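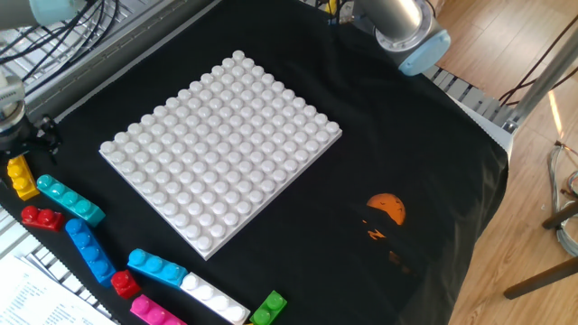 I bought the big bricks back in February, when my sister asked me to find something for the children to do while the adults finished lunch. I am not much of a toy person. I had a bag of the small sort as a child, mostly grey ones with bite marks, and I had not touched a brick since. But the large ones were in the window of the second-hand shop in Burolthorpe, in a clear sack with a ticket on it, and they were cheap, so I took them home on the bus.

They have been out a lot since then, usually when there are no children in the house at all. I have got into the habit of putting a few on a cloth and seeing what can be done with them. I thought I would write down what I've learned, as a couple of people asked after I mentioned it in my last post.

Start with the baseplate

For the first few weeks I did without one. I built straight on the kitchen table and the whole thing slid about every time I pressed a brick down. A wall of four or five bricks is fine like that, but as soon as there is a corner in it the far end swings round and comes apart.

A white baseplate is the one to have, in my opinion. I know green is the usual choice, for grass, and I did look at a green one. The trouble is that a green plate decides things for you. You put a red brick on it and you have a barn. On white it is only a red brick, and you can go on thinking about it a bit longer. White also shows every crumb, so it does need a wipe before it goes away. I use a damp cloth and an old toothbrush between the studs.

I don't line mine up with the edge of the table. I used to, and I would reach across and knock things with my sleeve. With a corner pointing at me I can get to two sides easily and I can see how the walls meet. It took some getting used to and now a straight one looks wrong to me.

The cloth

The cloth matters more than I expected. A bare table is noisy. Big bricks dropped on wood at seven in the morning will bring somebody downstairs, and they bounce, and then you are under the table. Cloth stops most of that. Black is good with a white plate because you can find everything at a glance, the dark blue included, although dark blue is the one I have to look for in the evening.

It does not need to be smooth. I spent far too long ironing the first one. The folds stop a brick from rolling off, if anything, and by the time you have leaned on it twice the creases are back anyway. I let mine hang over the edge and leave it at that.

Fewer bricks

The sack from the shop had far more in it than anybody needs. I read on one of the toy forums about a man with 2000 of the small ones sorted into 200 little drawers, and I am sure it gives him pleasure, but I would never get past the drawers.

What I do now is take out a handful and put the rest in the cupboard. Nine or ten big bricks are plenty for half an hour. I try to get a mixture: some of the long ones with four studs, because they do the work, and a couple of the short two-stud ones to finish off a row. I like to have one colour that doesn't go with the others. Pink is good for that. Two blues together are also nice, a dark and a light, and I find I nearly always put them next to each other without meaning to. 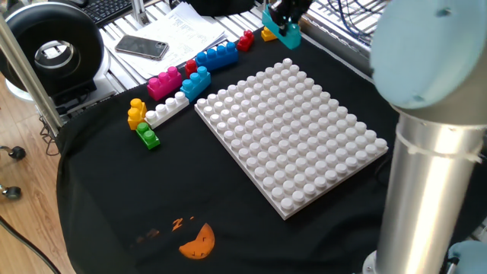 Where to put the loose ones

I tried a bowl. Everything ended up at the bottom of the bowl, and I spent the time rummaging. Then I tried a row, in order of length, which lasted as long as it took to use the first brick and put it back in the wrong place.

Scattered is better. I tip them out on one side of the plate, the left in my case although I am right-handed, and leave them how they fall. Some land on their sides and one usually ends up standing on its end. My sister's neighbour Kerttu Oksanen, who taught infants for years, told me she always did it that way, and that a child faced with a tidy row will often leave it alone so as not to spoil it. I think I am the same.

The only rule I have is to keep them off the plate until I want them. Once there are loose bricks lying on the studs I can't see what I am building, and I start working round them.
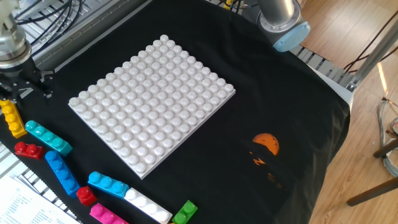
What to build

I haven't got a good answer for this. With so few bricks it is going to be a low wall, or some steps, or a tower that leans. I have made the harbour at Ostine several times, which is an L shape with a yellow brick for the light. My nephew said it looked like a sofa. He then made a sofa, and it looked more like the harbour than mine did.

Steps are the best thing to try first. Put a long brick down, then another on top moved along by one stud, and carry on until it tips. Mine goes on the fourth unless I put something heavy on the back end. A short brick tucked underneath helps too.

Putting it away

I gather up the cloth by the corners with the bricks inside and lower the lot into the box. The plate goes in flat on top. The box is an old Halonen boot box, and the plate only just fits, on the skew, with the lid resting on it. I keep meaning to look for a bigger one the next time I am in Warkberg.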